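Cardboard utensil holder on the dining table — keep it or replace it?
Kitchen and Table board, Wondevside Home Forum

sevham_kitchen wrote:
I am new on this board and English is my second language, so please be patient with me. We eat every meal at the dining table, and the spoons and chopsticks stay there in a cardboard holder.

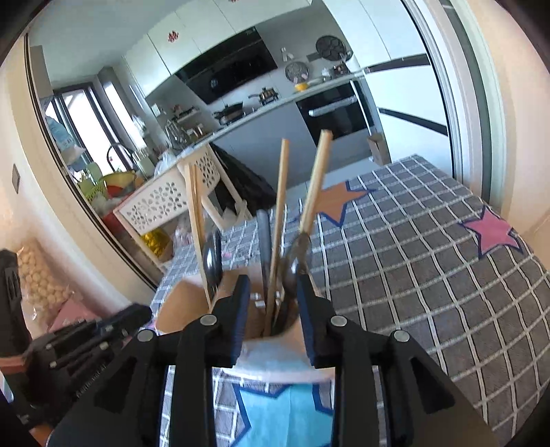
Is cardboard good enough for holding utensils every day?

For dry utensils it is good enough, as long as you change it when the bottom becomes soft.

That is what I was told by my sister, and I followed it until now. But in February our air is very damp and I start to doubt. I would like to hear how other people do it.

trodov77 wrote:
I would replace it. Cardboard drinks water from every spoon that is not fully dry, and you cannot wash it. I had one for tea spoons and after 3 months it smelled like an old cellar. A ceramic jar costs little and it is heavy, so it does not fall over when somebody pulls out a long chopstick.

plainspoon wrote:
I disagree with trodov77. A heavy jar on a tablecloth is a nuisance, you have to lift it each time you shake the crumbs out. I use cardboard for years. The trick is to let everything dry overnight on the rack and fill the holder in the morning.

sevham_kitchen wrote:
Thank you both. Our problem is that the chopsticks are wooden and they take long to dry. They look dry but they are not. How long do you wait?

plainspoon wrote:
Overnight, as I wrote. In winter I put them near the window, lying flat, not standing in a cup.

trodov77 wrote:
And who has the patience for this with a family? In our house the utensils go back to the table 2 minutes after washing. For such people cardboard is a mistake.

esquivel_b wrote:
Maybe something in the middle: put a glass inside the cardboard. I found a straight one that fits exactly. The glass takes the water and the cardboard still looks nice outside. Wash the glass once a week.

I would also separate wood from metal. My wooden spatulas got dark spots where they touched wet spoons.

trodov77 wrote:
A glass inside is fine, but then why keep the cardboard at all?

esquivel_b wrote:
It is quieter on the table, and I like the color :)

sevham_kitchen wrote:
I like this idea with the glass. I measured at 7 in the evening with a ruler and I need one that is 100 mm wide or less. I will look in the cupboard first before I buy anything. The spatulas I will move to the kitchen drawer — we never use them at the table anyway.

plainspoon wrote:
Check also that the glass is not too short, or the long chopsticks will lean out and pull it over.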